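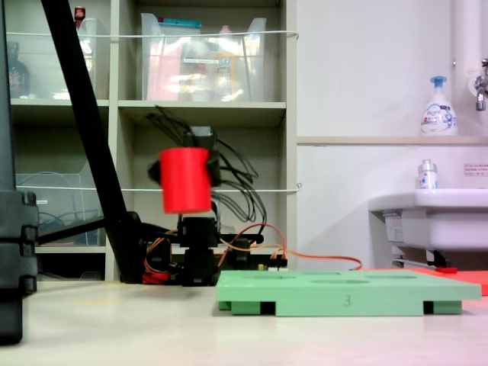 Speaker notes — Clear bins, open shelves
Sandside, August 4, 2019
Notes for me mostly, sorry about the shorthand

START
Say hi, thank Heledd for the room. Phones. Coffee is in the hall, not in here.
Ask first: who shares a workroom? Hands. Who has bought tape twice in a month because the first roll was in there somewhere? Wait for laugh, if no laugh move on.
Short version of the talk — put things where people can see them, leave the table for what's being used, go home. Everything else is detail.

THE ROOM BEFORE
Building is from 1881, walls not straight, nothing screwed to them stays up. So freestanding shelving. Gordon MacLeod wanted cupboards with doors. I did too at first, admit it.
Doors = people shut them. That was the trouble. Stuff went in behind the door in July and we bought it all over again a few weeks later.
Tell the Fulik boxes story. Nice boxes, dark gray lids, stacked great. Could not see into one of them. We wrote on the lids, then people swapped the lids. Keep this SHORT, went on way too long last time.

OPEN SHELVES
Light gray unit, open cubbies. Pale so the room doesn't get darker, and you can see the back of the cubby.
Clear plastic bins on the upper shelves. Mixed stuff in them, packets, tubs, bottles, all kinds of colors. People say it looks messy. It does a bit. But pink is a better label than a label — you remember "the pink one" from across the room.
Tall things stick up over the edge of a bin. Fine. I like it, a red cap poking up is easy to spot.
White cord across the front of the shelves — mention if asked, don't start on it, someone will want to talk knots.
Bins half full or so, not packed. Full bin = you have to take everything out to get to the bottom, then it doesn't go back.
Segundo's rule: if you need two hands and a knee to get it down, wrong shelf. Heavy goes low.

Pause. Water.
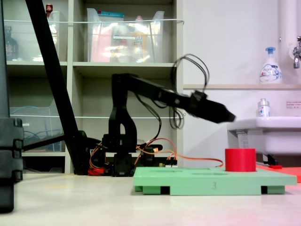

Sandside Rooms and Stores Team

CABLES
Blue ones get their own clear bin on a lower shelf. No packets in there, no bottles, nothing to tangle round.
Liette's question from the last session: coil or just drop in? Coil if you have time. I usually don't. Loose in the right bin still beats neat in the wrong one.
Cables that are in use are a seperate matter. They run over the table and that's where they should be while the work is on. Don't tidy someone's work out from under them!! Say this slowly, it's the one people argue about.

THE TABLE
Pale top. Small things show up on it. Before that we had the dark one from Bhatia and I lost a screw on it every day, practically.
Color again — mint green board, red cup, orange-red next to it. You can tell where one thing stops and the next one starts without thinking. Same beige all over and you would be patting around with your hands.
Board is up on darker green feet, shallow round recesses on top. Number 3 on the front edge. Love the number. Where it is matters: front edge, facing you, you don't pick the thing up to find out which it is. Same goes for bins, trays, whatever you've got. Number on the front, never underneath.
Cup on the board = a place for the cup. Ask audience what on their own table has a place. Usually a mug and thats it.

LABELS (skip if behind)
Esov label tape, ok on plastic, peels off fabric. Big letters. One word. "Batteries" yes, "Misc electrical and other" no.
Harvey Campbell had four bins marked Misc. Check he's ok with me saying so. If he's in the room point at him.

GETTING PEOPLE TO DO IT
Don't send an email. We sent an email.
What worked better: 5 minutes at the end of the day, everyone still in the room, radio on. Only things that belong to nobody's current job go back. If you don't know where it goes, put it on the end of the table and ask in the morning.
No photo of the "perfect" shelf taped to the wall. We tried, it was out of date in a week and then people ignored it and the shelf too.
New stuff comes in — open the packet, bin it that day. Unopened delivery on the floor is how the pile starts.

Q&A
Likely ones
— dust? yes. Wipe the bins when you empty them.
— cost? ask Heledd, she has the order sheet.
— kids / visitors? bottles up on the top shelf.
— what about doors for the ugly stuff? one cupboard, small. Gordon got his cupboard in the end.

Leave the spare order sheets by the door. Take my charger this time.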